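March, bench notes, torpedo gyro housing

Started 8:40. Picked up where I left off with the depth-and-gyro section for the Cidthorpe museum's aerial torpedo. The afterbody is still on the cradle with the tail cover off. Lok-yiu Shih had already drained the last of the preservative grease into the tray and weighed it, 886 grams. That is more than we took from the forward joint and it matches the idea that the afterbody was packed for long storage and never opened again.

Grease is brown at the top and nearly black where it sat against the bulkhead. No grit in it. I kept a jar for Mohamedi, who want to run it against the sample from their own weapon. Label on the jar says AFT, not TAIL, because we used TAIL for the fin clamp scrapings and I don't want the two mixed up again.

Gyro pot came out after the four retaining screws were warmed. Three turned with the short driver. The lower left one needed two rounds of heat and a night of penetrating oil, and the slot is now slightly spread. I have noted it on the condition sheet. Not going to dress it. The screw goes back as it is.

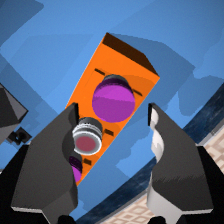
The gimbal rings both move by hand. Outer ring is free through its whole travel. Inner ring has a stiff place near the end, same place each time, so it is probably a dent in the race and not old oil. Wheel spins but slows quickly. I did not put air on it and don't plan to until the bearings have been looked at properly.

Serial on the pot does not match the serial on the afterbody shell. I was expecting this. Gemuler's transcript of the station stores ledger has gyros going in and out of the workshop every couple of weeks, and the fitters seem to have put back whichever one had passed its test. So a mismatch is most likely a normal service history. I would still like to find the pot's number in the ledger. The page for that spring is water stained down the right side, where the numbers are.

Some points on the ledger while I have it in mind:

- "Set 60" turns up against a lot of the weapons. Lata reads it as an angle setting. I read it as a test pressure because it is in the same column as other pressures, and the angle column is blank on every one of those lines. Ask Gemuler for a scan of the column headings.
- The entries marked with a cross are returns from aircraft that came back without dropping. Those went straight to the workshop for a full strip, which would explain why the same few weapons appear so often.
- Drop height is given in feet in the early pages and then not given at all.

Depth gear next. The hydrostatic disc is intact and the spring behind it is good, with light surface rust only. The pendulum weight swings but drags on one side. There is a shim under the pivot bracket that is not in the handbook drawing. It has been cut by hand from tin sheet, corners not square, and somebody scratched a 2 on it. Left in place, photographed with the scale, drawn in the book on the facing page.

I want to know if the shim was a local fix for weapons running deep after the drop. The squadron record book complains of this twice in the winter, both times after attacks in shallow water near the coast. It does not say what was done about it. If the Mohamedi weapon has the same shim, then it was probably station practice. If not, it may be one fitter's work on one weapon.

Range sheet came back from Lata at midday. They have the crews releasing at roughly 500 yards on two of the attacks, which is very close. The arming vane needs a run of water before it locks, so I asked for the source. It is a pilot's letter, written years later. I have put it in pencil on the chart until we have something from the time.

Rudder linkage was the last thing. The pushrods are straight and the clevis pins come out with finger pressure. One pin is a replacement, shinier and a hair shorter than the other. Bagged separately.

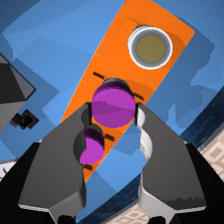

## For next session

- Inner gimbal race: look with the borescope before any cleaning.
- Send Mohamedi the shim drawing with dimensions and ask them to check under their bracket.
- Column headings from Gemuler.
- Second coat of wax on the shell seam, port side only. Starboard is done.
- More small bags. We are down to the large ones.
- Lok-yiu to re-weigh the grease tray empty, as the tare on the sheet is for the old tray.

Tail cover back on loosely, cradle wheels locked, out by 5:15.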